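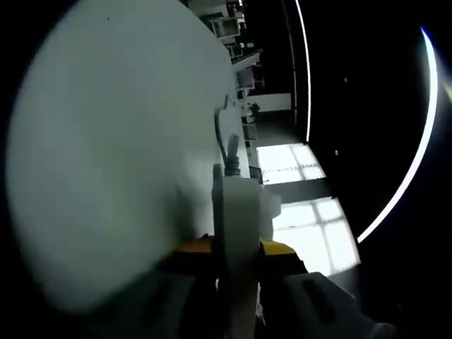

# A Slogan for Trevor

The town of Trevor, population 1,170, hired me to write its slogan after the old one was stolen. To be exact, the sign was stolen, and the slogan went with it, and when the mayor called around to find out what it had said, she got eleven different answers and one man who said there had never been a sign.

I worked for Sidumo then, a firm that wrote slogans for places. We had done a lake, a bypass, and a county that wanted to sound closer to the ocean. My boss gave me Trevor because I had once driven through it. I had not stopped, which he said would give me a fresh eye.

"They have a budget of two signs," he said. "One at each end. And no more than 68 letters, or it won't fit."

"Do spaces count?"

"Ask Trevor."

The trouble with Trevor was Sirkerell. Sirkerell was nine minutes up the road, with a population of 2,422, a public pool, and a slogan so good that people in Trevor used it by accident. The Sirkerell slogan was "Stay a While." I had been in the business six years and I'd have given a kidney for it. It was an invitation and an order, and it fit on a mug.

The mayor met me outside the bank. She wore a blazer over what I'm fairly sure was a pajama top, and she walked fast, as if I might get away.

"What do you want people to feel when they see the sign?" I asked. We were trained to ask that.

"That they've already passed Sirkerell," she said.

She gave me the tour. The bank had been robbed once, by someone who apologized and was given a job there. The diner had a pie on the menu that it would not sell you, for reasons that went back before the current owner. There was a bridge over the Komen, a river I could have stepped across in dress shoes, and a plaque on the bridge saying that it had replaced an earlier bridge. I asked what had happened to the earlier bridge. The mayor said that this was it. They had ordered the plaque first and then run out of money.

I wrote all this down. I thought, there is a slogan in here somewhere, and it's going to be terrible to be the one who finds it.

I took a room over the hardware store and worked for a week. My first try was "Trevor: A Bridge to Somewhere." The mayor said people would ask where. My second was "Come for the Pie," and the diner sent over a letter. I tried "Small Town, Big Heart," out of exhaustion, and the mayor looked at me the way you look at a dog that has brought back the wrong stick.

"Sirkerell's doctor says they've all got the regular size over there," she said. "I'm not going to have people measuring."

By then the town had started helping. Suggestions came under my door at night, folded small. One said "Trevor." One said "Trevor?" One was a drawing of the pool in Sirkerell with a shark in it, nicely shaded. A long one, in pencil, laid out a complaint about a fence and then, at the bottom, remembered itself and added "A Nice Place." The man at the hardware store downstairs told me he'd had the winning slogan for years and would share it for a cut. I explained that I was on salary. He went back to sorting hinges and we never spoke of it again, though I still wonder.

On the eighth day I drove to Sirkerell. I told myself it was research. I had a swim. I had a slice of pie, which they sold me without any discussion at all, and it was good pie, and I sat there with my hair dripping on the counter and felt like a man cheating on his wife with her sister.

The waitress asked where I was staying.

"Trevor," I said.

"Oh, I love Trevor," she said. "I tell everybody, if you're out this way, you've got to go look at Trevor. I couldn't tell you why."

I paid and drove back with the windows down. I went straight to the mayor's house, where the pajama top turned out to be one of a set, and read it to her off the back of the receipt.

"Trevor. We Couldn't Tell You Why."

She didn't say anything for a bit. A sprinkler was going next door. She counted the letters on her fingers and ran out of fingers and started again.

"It's true, at least," she said.

"It tested well in Sirkerell."

I shouldn't have said that. Her face closed up like a shop. I saw the whole contract roll down the hill and into the Komen, where it would not even have been carried off, only dampened. Then she asked me what exactly they'd said over there, and in what tone, and I told her, and I left out the pie.

"They love it?" she said. "They said love?"

"Twice," I said. It was once.

The signs went up in October, one at each end of town. The one on the Sirkerell side is a little larger. Sidumo put it in the brochure, between the lake and the bypass, and my boss gave me a county seat out west that had lost its apostrophe.

I got a postcard from the mayor the next spring. The old sign had come back. Somebody had leaned it against the bank overnight, washed, with a new post. She wanted me to know that everybody had been wrong, all eleven of them, and so had the man who said there was no sign. It had two words on it, in yellow paint, and she thought it was at least forty years older than the one in Sirkerell.

"Stay Awhile," it said. They had spelled it as one word. She asked whether that made any difference, legally, and whether I knew anybody.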